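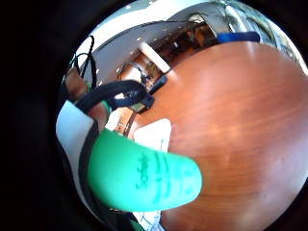 *Elvira Bedoya, with corrections by Marleny Ccori. Handout for session 4, Working with Wearable Capture. Revised 14 Aug 2021.*

Last session was the Skurkeo kit: straps, cables, fingertip sleeves, where it all goes. This session is the rules. You will be tempted to skim them. The previous group skimmed them, and Marleny threw out 134 of their recordings before lunch.

## 1. What we mean by a rule

We use three words in this course and we try to use them the same way each time.

- **Must**: if you don't do it, the recording is deleted. There is no appeal, although people do try.
- **Should**: do it unless you have a reason, and write the reason in the log. "Forgot" is a reason. It's a bad one, but write it down.
- **May**: up to you. Please don't email me about these.

Real safety standards are fussier than this, and they have to be. If you end up working beside an arm that can break your wrist, read the standard that applies to that arm, all of it, including the annexes. A course handout is no substitute.

## 2. Before you strap in

Rings and watches off (must). Long hair tied back (must). Sleeves above the wrist (should).

Put the strap on snug enough that the kit doesn't slide when you turn your palm over. If your fingers tingle, it's too tight, and you take it off and start again. Every year somebody toughs it out.

Cables leave the hand on the side away from the task and go over the edge of the work area with some slack. Pull gently on the bundle before you start. If anything on the hand moves, fix it now.

Marks on fingertip sleeves are allowed (may), but they have to stay the same for the whole batch. Don't touch them up halfway through. A sleeve that changes its markings between recording 12 and recording 13 is, as far as any model is concerned, a different finger.

## 3. The table

Clear what the task doesn't need. Paper that belongs to the task stays, and you note which sheet it is. Phones and coffee go to the shelf by the door in the Condori room, where the coffee will get cold and the phone will buzz itself onto the floor.

Glare off polished wood is the complaint we get most from the people who label our data at Bostari. Move a lamp or move the task a little. If you can't get rid of it, log it and carry on.

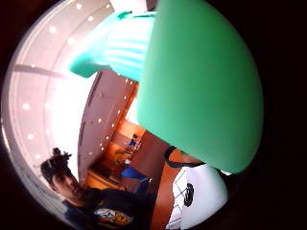
*Fig. 2. Mint-green tip close to the lens, with the table and gridded sheet beyond.*

## 4. What the lens sees

A wide lens sees a lot more than your work. It sees the ceiling, the furniture and whoever is standing next to you wondering what's for lunch. So:

1. Anyone who may be in view signs the consent form first (must). This includes your lab partner. This includes me.
2. Check one short test clip before each batch (must). Look at what the held object blocks. If it fills most of the view at the moment you need to see the contact point, change how you hold it.
3. Screens, badges and mail with addresses on them go out of the room (must).
4. Say nothing you would mind hearing played back to the class (should, strongly).

## 5. Time limits

You wear the kit for 45 minutes at most, then you take it off for 30. Swap with your partner during the break. A batch may hold up to 200 recordings, and quality drops long before that, so there's no prize for filling one.

Stop right away for pain, a warm connector, a frayed cable or a strap that has worked loose. You don't need permission to stop. You do need it to start again, from whoever is supervising.

## 6. The log

One line per recording, written when it happens. The Feltavus template has a column called "Other." Use it. "Dropped it, laughed, picked it up" has saved us more trouble than most of the numeric fields put together.

Bring to session 5: one finished log, your signed form, and a rule from this sheet you think is wrong. Last November's group talked us out of two of them.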